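作業ノート 2月 Kevance 小物把持・片付け 運用規則の改訂
場所:Dervishi 共用室
記入:Thijs Hermans 確認:Faizal Gunawan
開始 13:20

目的
机上の小物をつかんで壁のフックまたは所定の場所へ移す作業について、操作者ごとに手順がばらついている。先週までの記録を Omow で見直し、規則を書き直した。旧版は紙1枚で、停止の条件とラベルの付け方が同じ段落に混ざっていた。新版では分ける。

見直しの対象
Omow に登録済みのエピソード 1,367 件。全件の再生はしていない。メタデータは全件、映像は失敗フラグの付いたものと、フラグなしから無作為に抜いた 100 件を見た。
フラグなしの 100 件のうち、開始姿勢が規定と違うものが 10 件。把持の前に対象物を指で押して向きを直しているのに「一回で把持」と付いているものが 3 件。後者は規則の文言が原因と思われる。旧版には「持ち直しは失敗とする」とあるだけで、把持前の接触についての記述がない。
失敗フラグの側は理由欄の空白が目立つ。後から映像で補えるものもあるが、保護停止と操作者による停止の区別は映像からはできない。

1. 開始前の点検
・非常停止ボタンを実際に押し、両腕が止まることを見る。表示だけで済ませない。復帰後に原点確認。
・グリッパの指先を目視。傷は可、欠けとガタは不可。ガタは指を閉じた状態で手で左右に振って判定する。迷ったら Hondeck の点検票の図に合わせる。
・グリッパの開閉を空で一往復。異音があれば記録を始めない。
・腕から出ているケーブルが肘側に巻き込まれないこと。全可動域を低速で一度通す。
・カメラのレンズを拭く。手首側は指先に近く、繊維くずが付きやすい。ぬいぐるみを扱った後は必ず拭く。
・床の通り道。台車が通る幅に電源ケーブルやアダプタを置かない。

点検は記録のたびではなく、操作者の交代ごと、および30分以上の中断の後。旧版では「毎日」とだけ書いてあり、午前の担当が済ませれば午後は省いてよいと読めた。

2. 人と可動範囲
・アームの可動範囲には、駆動電源が入っている間は手を入れない。物の置き直しは操作者が「停止」と声に出し、補助者が「停止」と返してから。
・机の脇で補助する者は、腕が届かない位置に立つか座る。椅子を机に寄せたまま離席しない。
・停止ボタンを持つ者は操作者と別にする。一人での記録は不可。例外は設けない(Faizal と合意)。
・見学者がいるときも同じ扱い。説明は停止中に行う。

3. 対象物の条件
・鍵は実際の錠に使われていないものに限る。タグの文字は記録前に確認し、室番号、住所、氏名が読めるものは使わない。
・カード類は白紙か、印字があっても個人に結びつかないもの。カードケースは中身を見てから置く。
・刃物、電池の露出したもの、液体の入った容器は対象にしない。工具が机上に残っていてもよいが、つかむ対象としては指示しない。電動工具は電池を外す。
・ぬいぐるみなど柔らかいものは把持力を下げる。Hondeck の設定表の「軟」を使い、途中で変えない。変えた場合は別エピソードにする。

机上の散らかりについて。旧版は「対象以外は片付ける」だったが、これは削る。Kevance の要求は日常の机に近い状態での把持なので、周囲の物は残す。ただし次の二点。
(a) 対象物の上に別の物を重ねない。重なりの課題は別の番号で取る。
(b) 割れ物は机の縁から離す。距離の数値は入れず、補助者の判断とする。数値を入れると毎回測ることになり、実際には測られない。

4. 把持の判定
用語を固定する。
「接触」 指が対象に触れた状態。把持を意図したかどうかは問わない。
「整列」 把持の前に、接触で対象の向きや位置を変えること。
「把持」 対象が支持面から離れ、指だけで保持されている状態。
「持ち直し」 把持の後、いったん支持面に戻してつかみ直すこと。
「落下」 操作者が開く指令を出していないのに対象が指から離れること。

整列は失敗としない。有無だけを記入する。持ち直しは回数を記入し、成功・失敗は最終状態で決める。落下はその時点で終了、失敗。拾って続けない。
柔らかい対象では支持面から離れた瞬間が映像でわかりにくい。生地が伸びて上端だけ持ち上がることがある。頭部側で判断できなければ手首側を優先し、それでも不明なら「判定不能」とする。無理に成功へ寄せない。
ぬいぐるみの上下は問わない。逆さに吊っても把持は把持。置いた後の向きを指定する課題だけ別に採点する。
紐やタグだけをつかんで本体が吊れている場合は「部分把持」を併記する。値札の留め具のような細いものをつかんだときも同じ。輸送中に外れる例が多いため、集計から分けられるようにしておく。

5. フックへの掛け方
・指示文ではフックを左から番号で呼ぶ。「端の」「空いている」は使わない。
・掛ける先は空きフックのみ。隣の物が張り出してフック先端に被っている場合は空きとみなさない。鍵束は横に広がるので注意。
・リングがフックの先端を越え、グリッパを開いて腕を引いた後も留まっていれば成功。揺れの収まりを待ってから記録を止める。
・リングがつまみ側に引っかかっただけのものは失敗。理由欄は「つまみ掛かり」。
・壁に指先を当てない。当たったら停止、外観確認、失敗として保存。保存せずに消すのは不可。

最後の項は Faizal の指摘による。旧運用では壁に接触した回を撮り直して上書きしていた。失敗率が実際より低く出るうえ、接触の履歴が残らない。整備側が指先の摩耗を追うときに困る。

6. 停止の記録
停止したら理由を次から選ぶ。空白では保存できないよう Omow の入力欄を変更した(15:05 反映、動作確認済)。
A 保護停止(力の上限)
B 保護停止(その他)
C 操作者による停止
D 補助者による停止
E 通信の途切れ
F 環境側の中断(人の進入、照明の変更など)
A が同じ課題で続いたら、三度目で作業を止めて設定を見る。四度目を試さない。
E の後は、再接続しても同じエピソードを続けない。時刻のずれが残る。

7. 人の写り込み
頭部側カメラは部屋の奥まで入る。補助者の手や衣服は可。顔が入った区間は Omow のマスク処理に回し、処理が終わるまで共有領域に移さない。スマートフォンを机上に置く場合は通知を切る。画面に通知が出た区間も同じ処理。
補助者には開始前に記録中であることを伝え、承諾を入力欄に残す。口頭だけの承諾で始めない。

8. 照明
調光は作業中に変えない。カーテンの開け閉めも同様。手首側は対象に寄ると自分の影で暗くなるが、露出は固定のままとする。暗いことを理由に失敗にはしない。判定に使えない場合だけ「判定不能」。
天井灯の反射が床や机に出る件は、規則では扱わない。

試行 15:30〜16:40
新版で Faizal が操作、Thijs が停止ボタン。用語の「整列」は最初のうち「寄せ」と呼び間違えることがあった。入力欄の表示を「整列(把持前)」に変更。
停止の復唱は問題なし。声が重なる場合があるので、返す側が一拍おく。
フックの番号は、壁に数字を貼る案が出たが却下。映像に数字が入ると指示文との対応が番号札の読み取りになってしまう。操作卓側に略図を置く。
点検にかかった時間は初回が長く、二回目は短縮。ケーブルの全可動域確認が大半。省略はしない。

未決
・透明袋に入った鍵の扱い。袋ごとつかむのか、鍵だけを出すのか、指示文が一通りに読めない。袋ごとを既定とし、出す場合は「袋から」と明記する案。Faizal が文例を作る。
・部分把持を成功率に含めるか。Kevance の集計担当に照会中。返答まで両方の値を出す。
・既存分のラベル修正。整列の有無は映像から補えるため、優先は停止理由より整列。全件やるかどうかは工数を見て決める。
・旧版の紙は操作卓から撤去済。共有領域の旧版には「廃止」を付けた。削除はしない。 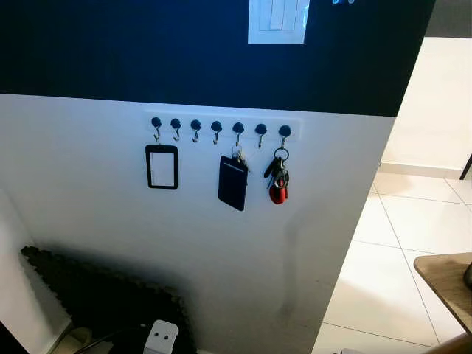
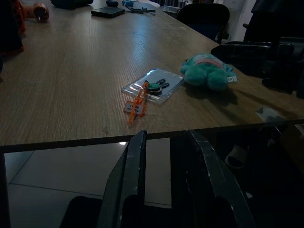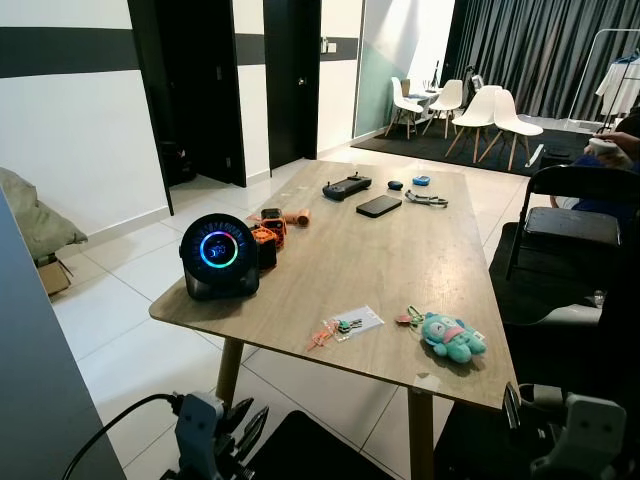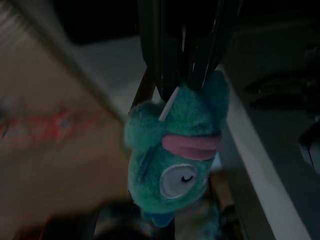 上から順に、壁のフック(5項)、手首側から見た机上の袋入りの鍵とぬいぐるみ、両グリッパと机上の全体、ぬいぐるみの逆さ把持(4項)。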